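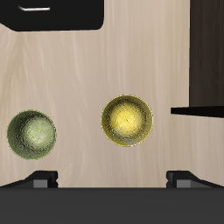

Green and yellow spheres on a light wooden tabletop

Home care > Wood surfaces > FAQ

Oiled Tabletops: Frequently Asked Questions

13/08/2022 | Grullbridge Surface Care

Search this site... Go

Which tables does this page cover?

Solid wood tops finished with Nakard hardwax oil at our shop. Lacquered tops and the Alvarado painted range need different products and have their own page.

How long does the finish take to cure?

The oil is dry to the touch overnight. Full cure takes 300 hours at normal room temperature. Until then, keep water, hot dishes and tablecloths off the surface. Light dry use is fine after the first day.

What do I clean it with?

A damp cotton cloth, then a dry one, both along the grain. For grease, add a small amount of neutral soap to the water. Do not use bleach, ammonia, vinegar or any cream cleaner with grit in it.

How often should I re-oil?

Once a year for a dining table, more often for a desk with heavy wear at the front edge. Put a few drops of water on the top. If they soak in and leave a dark spot within five minutes, the top needs oil.

How much oil do I need?

One 330 ml can covers most four-seat tables with one maintenance coat. Tops longer than 54 inches usually need a second can. Excess oil must be wiped off within 20 minutes or it will stay sticky. 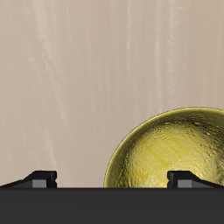 Can I remove a white ring?

Usually. Rub the mark lightly with a Grolik gray pad and a little oil, following the grain, then wipe dry. Black marks are a reaction between iron and the tannin in the wood. They go deeper and need sanding.

What grit should I sand with?

Start at 120 and finish at 180. Going finer closes the surface and the oil will not soak in evenly. Sand the whole top, as a sanded patch will show.

Why did the color change after I moved a bowl?

Light changes the color of wood. Covered areas age at a different rate. Move objects every few weeks during the first year.

How do I dispose of oily rags?

Lay them flat outdoors to dry, or soak them in water and seal them in a metal can. Rags left in a pile can catch fire on their own.

Where is the batch number?

On the base of the can. Batch 662 and later use the current formula. Do not mix it with older cans.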